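Teleop notebook, Skyrme rack task
May 2020

Picked up from the April entry. Goal for this block: enough clean remote demonstrations of the reach-and-press on the rack front that Samer can start a first training run without asking me for more every afternoon.

Setup is the same as before except for two changes. The glove driver is now the Clolow build, and the wrist offset is read from the config file at startup. It used to be hard-coded in the bridge script and we lost a lot of April to that. If the hand comes up rotated, check the config before touching the glove calibration.

Control loop held 12 ms on the operator side. Episodes are capped at 3000 steps. Anything that hits the cap is written out but flagged, and Samer's loader skips it.

Recorded 406 episodes. Start pose of the arm is randomized, rack pose is fixed. I want the rack pose randomized too, but the collision mesh on the open side still catches the thumb and the solver blows up. Episode 3291 in the shared index is the worst case, keep it for regression.

Notes on operating:

Approach with the fingers spread and close late. When I curled early, the index finger drifted on the way in and I had to correct near the panel, and those corrections end up in the data as a wobble.

Depth is hard to judge from the fixed view. I have been using the shadow of the hand on the tabletop as a cue. The policy will get the same camera, so it may learn the same cue. Ignacio thinks this is a problem if we change the lights. He is probably right. Test with shadows off.

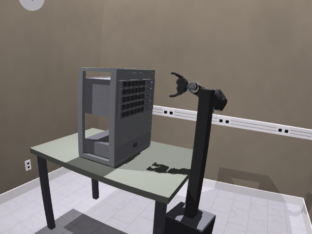
Page last modified: May 2020 by ibenitez (minor edit)

Hand is at the right of the front panel, no contact, one finger pointing at the slotted units. I count this as a good pre-contact pose. The lower plain panel is not a target in this set.

Retargeting: thumb is still wrong. The glove reports more abduction than the hand can reach, so the mapped value sits at the limit and the optimizer pulls the other fingers to compensate. Clamped it before the optimizer instead of after. Better, but the thumb now lags on release. Left the old version under the Cuvico branch for comparison.

To do:
- rerun replay check with the clamp on
- fix collision mesh, open side
- shadows-off set, same start poses
- ask Samer if he wants the contact flags per finger or one for the whole hand
- move the raw logs to Grerkby before the local disk fills again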